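Course Notes, Unit 6: Good Practice for Robots That Work in Homes

Welcome back! Last unit was mostly math, so this one should feel like a change. We're going to talk about rules: who writes them, what they ask of you, and how a good rule can make your robot better at its job. I love this part of the course, and I hope a few of you will leave it wanting to write standards yourselves.

All of our work in this unit happens in the simulated apartment we call Naltness. Everything in it is rendered, so no furniture gets hurt, but we treat each run exactly as we would treat one in a home with people in it. Habits formed in simulation follow you out the door.

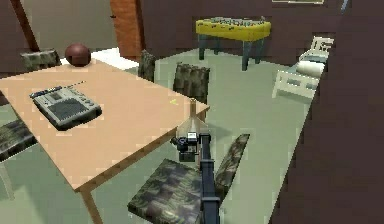 Page last changed: September

6.1 Three kinds of rules

A standard is a document that many people agreed on, and it usually tells you what must be achieved (a safe stopping distance, say) and leaves the how to you. A regulation is law. A code of practice is what a lab or a company writes for itself, often after something went wrong. Ours is called the Sisay code. It has 59 clauses, and you need to know 9 of them well by the end of the month. They are starred in your copy.

The starred clauses are nearly all about space. Before the arm moves, you should be able to say what is within its reach, what is within reach of the thing it is carrying, and what it can't see from where it stands. Students always forget the second one! An arm holding a broom handle is a much longer arm, and the planner won't know that unless you tell it.

6.2 Walking the room

Clause 12 asks for a survey before the first motion of every session. Go through the room from the robot's viewpoint and write down:

Tall or narrow things that could tip if brushed
Doors, and how far each one could still swing
Low platforms and mats, which a floor-level sensor may read as open floor
Surfaces with small items on them
Anything hidden behind something closer

Take doors seriously. A door that stands partway open is both an obstacle and a moving part, and your map has to hold both facts. In the Naltness survey sheet there is a separate line for each door's present angle and its full sweep. Fill in both. If you don't know the sweep, assume the largest one the hinge allows and keep the base out of it.

Tall vases get their own note too. The keep-out zone goes around the widest part of the body, and a view that catches the neck may miss the rest of it completely. Use the full object model, never the outline from one camera.
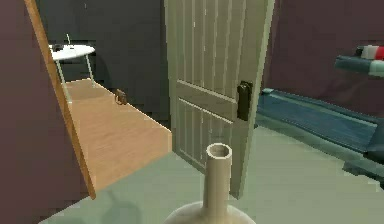

Chaltu Weldu wrote in the course forum that the survey felt like overkill for a simulated room, and asked why we couldn't load the known floor plan and skip clause 12 altogether.

It's a fair question and I was glad to see it. The floor plan tells you where things were when somebody drew it. The survey tells you where they are at the start of your run. We do load the plan, and then we compare the two, and every mismatch goes in the log. Last term the class logged 827 mismatches over 3,315 runs, and the most common kind was a chair. Chairs wander! A standing rule that chairs are never treated as fixed came straight out of that log.

6.3 Approaching a surface

When the gripper comes in over a tabletop, slow down before you cross the edge. The Sisay code sets two speeds, travel and approach, and the change has to be finished while the fingers are still clear of the table. Plan the clearance for the lowest part of the hand, whatever you happen to be tracking. Your marker may be well above the table while a finger is about to scrape it.

Electronics on a table count as fragile unless the task sheet says otherwise. That means no pushing, no sliding to get a better angle, and a fresh look before each grasp attempt. 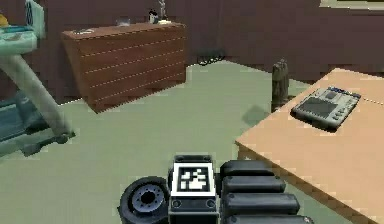 Fig. 3. Gripper and marker near the table, gray device on top.

A word about markers. Ours are the square black-and-white sort, and clause 31 says a blurred view of one must not be used to update the pose. Wait for a sharp one. If your software (most of you are on Drernix, a few on Pornus) reports a confidence value, log it along with the pose, so that a reader can tell later which readings you trusted.

6.4 Working near other machines

Homes are full of machines that aren't yours. Exercise equipment deserves special care, as a belt can move and a handrail sits right at arm height. Treat any powered machine as live until its state is confirmed, and keep the base off anything that could roll or run.
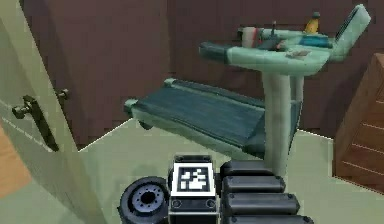

The same clause covers what people leave on top of such machines. Bottles and small loose items on a console are easy to knock, and several of them close together will often merge into one blob in the depth data. Set your keep-out zone around the whole group, then shrink it only when each item has been picked out separately. It takes an extra minute or two and it's very satisfying when the blob finally comes apart into real objects.

6.5 For next time

Read the starred clauses once more and bring one you would rewrite. Write out your new wording in full, with the reason for the change and a test that would show whether a robot meets it. "The robot should be careful" can't be tested. "The robot finishes slowing before any finger crosses the table edge" can.

Survey sheets go to Shirley Mapplebeck by 4 p.m. the day before class. Late sheets can still be discussed but won't be graded.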